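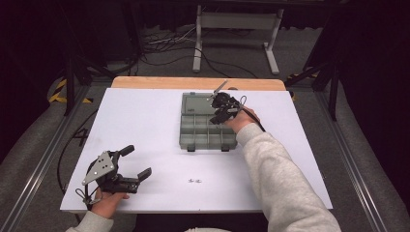 Tullier Hand-Held Gripper Pair: Small Parts and Desk Chores

Sold by Brendov. Ships from our Camcombe warehouse.

The Tullier pair is worn on nothing and bolted to nothing. You hold one gripper in each hand and do the chore yourself, through the jaws. Labs and shops buy it to find out whether a job can be done with two mechanical fingers per side before they pay for arms to do it.

Can a machine tidy a desk yet?

Partly. Customers ask this more than anything else, so we keep a list of household and bench chores and try each one with the pair first. If a person can't do it through the grippers, an arm with the same jaws won't do it either.

Putting scissors away in a divided organizer is about the middle of the list. Getting hold of a small pair is fair going on a flat board. Turning them so they go into a compartment without catching the divider takes practice. Small latches are harder, and you will usually want the second gripper to steady the box.

Works well now: picking up pens, scissors and tape rolls, moving boxes, wiping a flat surface, sorting parts larger than a thumbnail.

Slow but possible: opening hinged lids, threading a cable through a clip, folding a hand towel.

Not yet: single washers on a smooth surface, cutting paper with scissors, anything in a thin plastic bag.

What you get

Left and right gripper
Cable for each gripper
4 spare finger tips
Hex key
Printed setup sheet

Specifications

Weight, each gripper: 626 g without cable
Overall length: 186 mm
Warranty: 3 years, finger tips not included

Setup

Use a table you can reach across without leaning. A plain board on top makes small parts easier to see and keeps the jaws off the tabletop. Run the cables outside your elbows. New users need roughly an hour before their times mean anything.

Fit

The grips suit medium and large hands. For small hands, order the Verstraete short grip, which swaps in with the hex key.

Returns

Unused pairs can come back within the month. Worn finger tips are a normal supply item and are sold in packs. Please remove your own tape and labels before sending anything in for repair.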